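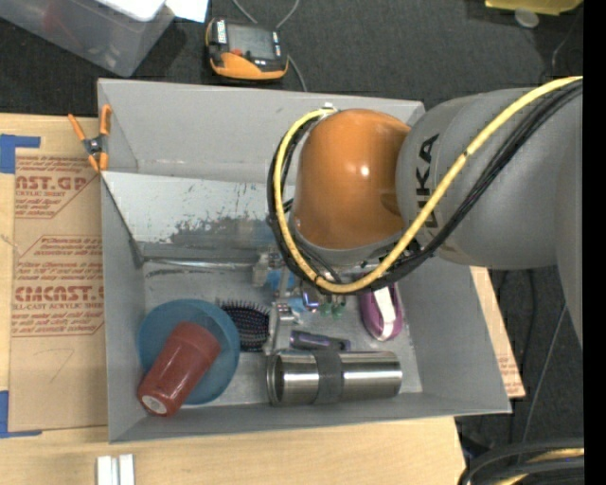

Au hangar Pimentel, on retire sa montre avant d'entrer. C'est Silvana Cavalcanti qui me l'a demandé, en tendant une petite boîte en carton où dormaient déjà deux bracelets et une alliance, et j'ai obéi sans discuter parce que Silvana est chef d'équipe au tri des retours depuis plus longtemps que l'entreprise n'a son nom actuel. Lasen, donc. Si vous avez déjà renvoyé une brosse à cheveux commandée trop vite, ou une timbale en inox reçue en double, il y a une petite chance qu'elle soit passée entre ses mains.

Je voulais faire ce reportage depuis janvier. À l'époque, on m'avait parlé d'un « robot qui fouille dans les bacs », et j'avais imaginé quelque chose de très propre, très blanc, avec une vitre. Pas du tout ! Le bras orange et gris de chez KUKA travaille au-dessus d'une table en bois clair, il plonge son doigt de métal dans un grand bac gris dont le fond est déjà rayé, et ses câbles jaunes et noirs lui tournent autour du poignet comme une écharpe mal nouée. Une pince de bricolage à poignées orange est accrochée au bord du bac. J'ai la même dans mon garage.

Le travail, lui, n'a pas changé de nature. Des cartons arrivent, on les ouvre, on en verse le contenu dans un bac, et il faut sortir les objets un par un pour les identifier et les envoyer au bon endroit : remise en rayon, reconditionnement, don, benne. Avant, les trieuses (ce sont surtout des femmes, ici) faisaient tout, de l'ouverture à l'étiquette. Une bonne journée, c'était 300 objets par personne. Silvana me montre son épaule droite en disant le chiffre.

Le bras, pour l'instant, ne fait qu'un morceau de tout ça. Il prend un objet, il le pose plus loin, il recommence. Vu de loin, ça paraît idiot. Et puis on reste dix minutes à le regarder hésiter au-dessus d'une brosse à cheveux et on comprend pourquoi Ismael Rocha a des cernes.

Ismael travaille pour Starkavier, la société qui installe la cellule. Il a un débit de mitraillette et il parle du robot au pluriel, « on descend, on serre, on rate ». Je lui demande ce qui est difficile, il souffle par le nez.

« Un gobelet posé de travers sur un bol, pour vous, c'est deux choses. Pour nous, au début, c'était une seule chose bizarre. Et si en plus le bol est translucide, alors là, bonne soirée. »

L'inox brillant, pareil. Les reflets donnent des bords là où il n'y en a pas. Le logiciel s'appelle Arkska, c'est lui qui décide où poser les doigts de la pince, et Ismael me jure qu'il progresse. La semaine de ma visite, il réussissait 89 prises sur cent au premier essai. Sur les objets mous, Ismael a préféré me parler d'autre chose.

Bon, et les gens, dans tout ça ? J'avais préparé mes questions sur l'inquiétude, l'emploi, la grande peur. J'ai surtout entendu parler de chaises.

Je vous explique. Quand la cellule a été annoncée, deux trieuses de l'équipe de Silvana ont été formées pour « accompagner » la machine. Accompagner, ça veut dire surveiller les prises ratées, redresser un objet coincé contre la paroi, dire au système « ceci est une brosse » quand il n'en est pas sûr. Un travail assis, en principe. Sauf que les chaises livrées étaient trop basses pour voir au fond du bac, et qu'il a fallu des semaines de courriels pour en obtenir d'autres. Pendant ce temps-là, on accompagnait debout. Rosimeire Queiroz m'en a parlé pendant tout son café, puis pendant une partie du mien.

Rosimeire est l'une des deux. Elle a demandé le poste elle-même, pour son dos. Elle ne le regrette pas, mais elle ne veut pas non plus que j'écrive que c'est le paradis (c'est écrit, Rosimeire). Ses bras vont mieux. Sa tête, moins : « Avant, je pouvais penser à mes courses. Maintenant, si je pense à mes courses, il attend, et quand il attend, ça s'affiche. » Ce qui s'affiche, c'est un temps d'arrêt, et ce temps d'arrêt monte quelque part dans un tableau que la direction regarde. C'est le point qui fâche le plus au hangar. Qui est mesuré, le bras ou la personne à côté ?

J'ai posé la question à Washington Moura, le responsable du site. Il a une réponse prête, assez courte : les temps d'arrêt servent à régler la cellule et rien d'autre. Est-ce que c'est écrit ? Pas encore. Est-ce que ça le sera ? Il l'espère pour l'été. Sur les effectifs, il est plus bavard. Aucun licenciement prévu, un accord qui garantit les postes en contrat fixe, et des intérimaires dont on aura moins besoin en période de pointe. Jusqu'à 50 en moins après les fêtes, tout de même. Il le dit sans baisser la voix, je lui reconnais ça.

Cirilo Cuevas, lui, a été intérimaire trois hivers de suite. Je l'ai retrouvé à l'arrêt de bus, il sortait d'un remplacement au quai. Il connaît tous les bacs, il sait qu'on commence par les coins pour ne pas que les petites choses restent au fond. Personne ne lui a demandé de l'apprendre à la machine. « J'aurais bien voulu, me dit-il. C'est pas un secret, les coins. » Son bus est arrivé et je suis restée avec ça.

J'en ai reparlé à Ismael, qui a noté « coins » sur sa main, au stylo. Je ne sais pas ce qu'il en a fait.

À la fin de la journée, Silvana m'a laissée essayer le tri à l'ancienne, sur la ligne d'à côté. J'étais très sûre de moi. J'ai mis une passoire dans le don alors qu'il lui manquait un pied, j'ai oublié de scanner un réveil, et au bout d'un quart d'heure j'avais mal entre les omoplates. Elle a tout repris derrière moi en chantonnant. Ensuite elle a regardé vers la cellule, où le bras s'était arrêté, et elle a appelé Rosimeire, qui y allait déjà avec sa chaise neuve.

La deuxième cellule doit arriver à l'automne. Silvana a demandé à voir les plans avant, cette fois, et elle a obtenu une réunion. Elle compte y aller avec un mètre ruban.

Commentaires (4)

marthe_du_quai
J'ai fait du tri de retours pendant six ans, l'histoire des chaises m'a fait rire jaune. Chez nous c'étaient les tapis de sol. Merci d'avoir parlé de l'épaule !

Fab99
89 sur cent, et les onze autres c'est pour qui ? Pour Rosimeire. Il aurait fallu insister là-dessus.

L. Ferrand
Bel article, mais j'aurais aimé savoir ce que gagne une trieuse « accompagnatrice » par rapport à avant. Même salaire ?

marthe_du_quai
@L. Ferrand chez nous c'était une prime, et encore, la première année seulement.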